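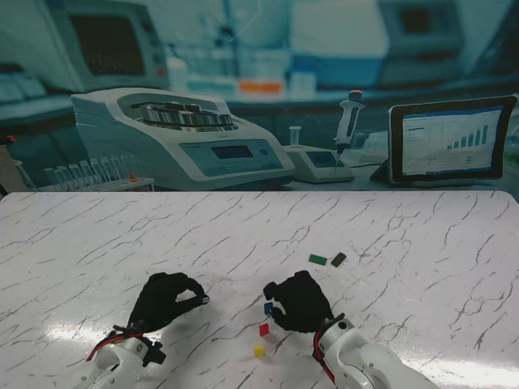
Chapter 2
Sorting and Storing a Household's Papers

Most homes collect paper faster than they get rid of it. Bills, school forms, warranties, tax records and letters arrive in no order, and they tend to stay wherever they were first put down. This chapter deals with how to sort that paper, how long to keep it, and where to put it so that another person in the home could find it.

By the end of the chapter you should be able to:
– separate active papers from stored papers
– set up a filing system with broad headings
– write a retention list for your own home
– decide which papers need a fireproof box

Key terms: active file, retention period, original, certified copy, index sheet

2.1 Two kinds of paper

An active paper is one that still needs something done to it. An unpaid water bill is active. So is a permission slip that has to go back to school. A stored paper needs nothing done, but may be asked for later. Last year's tax return is a stored paper, and so is the deed to a house.

The two kinds are often kept in one pile, and this is where most trouble starts. A bill that is due in October can sit under a stack of old bank statements until the late notice comes. Keep active papers in one tray or folder, in a place you pass every day. Stored papers can go in a drawer, a cabinet or a closet shelf.

2.2 The Gudesley household

We will follow one household through the exercises in this chapter. The home is a rented duplex in Gudesley with two adults and one child. When the family began, they had 100 sheets in a kitchen drawer. Of these, 38 were stored papers and 23 were active. The rest were flyers, duplicates and expired coupons – paper that could go straight to recycling.

Their stored papers included a lease, a birth certificate, a car title, and the manual and receipt for a Stuvden dishwasher. A receipt like this one should be filed with the manual, with the purchase date written on the front. Thermal receipts fade, so make a photocopy as well.

2.3 Choosing headings

Use broad headings at first. Home, Money, Health, School and Car will hold nearly everything in a small household. Narrow headings look tidy but are hard to use, as a single paper may fit under several of them. If a folder gets too thick to close, divide it then.

Before reading on, gather the loose papers from one drawer in your own home and sort them into active, stored and discard. Keep the three piles separate. You will need them for Exercise 2A.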